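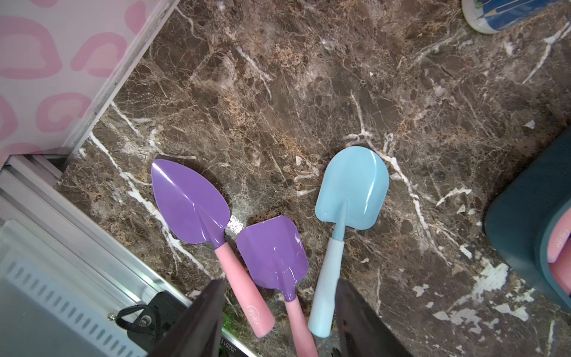
I put my name down for an allotment when I was a person who owned one plant. Thirteen months later they rang to say plot 3 was mine if I wanted it, and I said yes in the voice I use for dentists.

Plot 3 had last been worked by a man who believed in carpet. He had laid it everywhere, presumably to keep the weeds down, and the weeds had taken it as a kindness and come up through it. You haven't really known despair until you have tried to lift a hallway runner with bindweed stitched through it, in June, in the wrong shoes.

My neighbour on the left is Urmas Hunt, whose onions stand in lines so straight I suspect a ruler. He watched me for most of a morning before coming over to tell me that I was digging too deep. Matilde Valente, on the right, came over after lunch to tell me I wasn't digging deep enough. They have been having this argument since before I arrived and I am simply the latest place for them to have it.

So I did half the plot each way. The deep half has grown a fine crop of stones. The shallow half has grown dock. 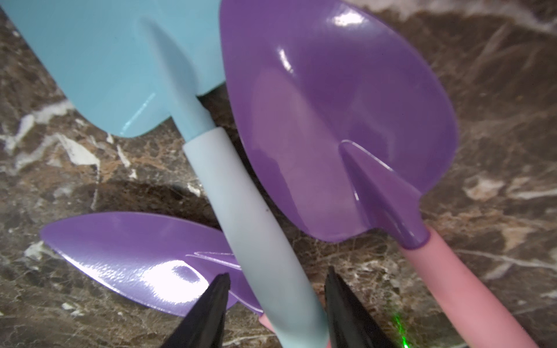

The beans, at least, went in on time. I planted two rows and the slugs had one of them by the following evening. Everybody has a cure for slugs. I've tried eggshells, which they walked over, and beer, which they seemed to enjoy, and going out at ten at night with a torch and a bucket, which did work but made me feel like someone the police might want a word with.

What I have so far, after a spring of this, is four radishes (one hollow), a lot of mint I didn't plant, and a back that makes a noise when I get out of the car. I also have strong opinions on string. Matilde says the second year is easier. Urmas says it's the third, and that I should have left the carpet down until autumn.

The courgettes have just come into flower. I'm told I will regret planting six.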